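Tresby Foam Shape Sorter: a review from the robotics club table
Posted 7 February 2026
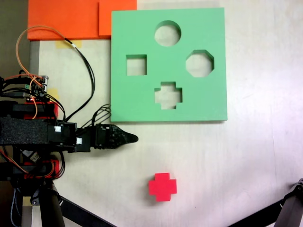
I have bought a lot of things for our after-school robotics club over the years, and most of them were bought for the arm. Motors, cables, brackets, a spare controller we have yet to open. So it feels a little funny to sit down on a Saturday morning with my coffee and write a long review of a piece of foam, but this shape sorter has had more use since August than anything else in the cupboard, and I promised a couple of the other coaches I'd put my thoughts in one place.

The Tresby sorter is a toddler toy, plain and simple. You get a thick square foam board with holes cut through it, and blocks to match. Ours is the light green one, with a circle, a square, an octagon and a cross. I found it while I was shopping for a birthday present for my niece (she got a puzzle in the end, and I kept the sorter, and I hope she never reads this).

Before that we were using the Pledonex peg set, which a lot of clubs start with. It's a good set, beautifully made, and I don't want to talk anyone out of it. But the board is hard, and the pegs are hard, and when a fourteen-year-old types in a height that is a little too low, something has to give. With us it was usually the gripper. We went through two sets of fingertips in one spring, and I got tired of the sad faces. Foam forgives! If the arm comes down crooked, the block squashes a bit, or the board scoots across the table, and everybody laughs and tries again.

The task we do with it is simple to explain, and that's a big part of why I like it. Pick up a block, carry it over to the board, and drop it through the right hole. The kids understood it in ten seconds. Then they spent the next several weeks finding out how much there is to it. The circle is the friendly one, and everybody gets that first, because it doesn't care which way it's turned. The square needs lining up. The octagon looks as though it ought to be harder than the square and is really a bit kinder, as you never have far to turn it before it matches again, and we had a lovely long argument about that at the whiteboard, with a good deal of geometry in it that I hadn't planned to teach.

And then there's the cross. Oh, the cross. It's bright red, which makes it very easy for a beginner's color-finding program to pick out against a pale tabletop, so the kids go in feeling confident. But where do you grab it? If you take it by one arm it tends to droop or swing as it lifts. If you go for the middle, your gripper has to fit down into the corners. Sombat Panyasiri, one of our older students, wrote out a whole page on the subject and taped it inside the cupboard door, and the younger ones consult it like a cookbook. His advice, if you'd like it, is to grip two opposite sides of a single arm, as close to the center as you can get, and to lift slowly.

We set a club challenge of 1000 tries at the cross, all teams together, thinking it would last us the school year. They blew past it before the winter break and kept going, and the tally sheet stood at 1118 when we put things away. I wouldn't call all of those tries good ones. But I can't think of another piece of equipment that would have held their interest that long, and the log they kept has turned into our best lesson on writing things down properly -- which block, which way it was turned, what the arm did, and what they changed afterward.

Now for the grumbles, as I do have a few.

The board is light, and it slides. For the first week that was charming, and after that it was a nuisance, as a program that depends on the board staying put is no use at all when it wanders. We tried tape, and tape works, though you have to peel it gently. I'd love it if Tresby made one with a grippy bottom, or even just sold a tray to go with it.

The fit of the blocks is also a touch uneven. Our octagon drops through very easily, and the cross is snug. For a toddler it wouldn't matter one bit, and for us it has been a mixed blessing, as the snug one makes the better challenge. But if you're running a contest with several boards side by side, try all the blocks by hand first and swap them around until it's fair. We learned that one the hard way at a friendly meet with the Bunau club, and there were words, though everyone made up over the snacks.

Foam also marks. If your gripper has a pointed tip, you'll get little dents along the edges of the blocks after a while. Ours still work perfectly well, and I've stopped minding how they look.

I should mention the Limsakul board too, as people always ask. It's the one sold for classrooms, with a printed guide and a storage box, and I borrowed one for a month. The guide is very good, and if you're a new coach with no lesson plans I'd say it's worth having. The shapes themselves did nothing for us that the toy didn't do, and I couldn't see paying that much more.

So I'd give the Tresby four and a half stars, with the half star held back for the sliding. If you run a club, or teach a class with a small arm in it, and your students have gotten past waving the thing around and want a proper job to do, I'd buy one of these before I bought another sensor. Buy two if you can, so that the second team isn't standing there waiting for a turn, and keep a roll of tape handy.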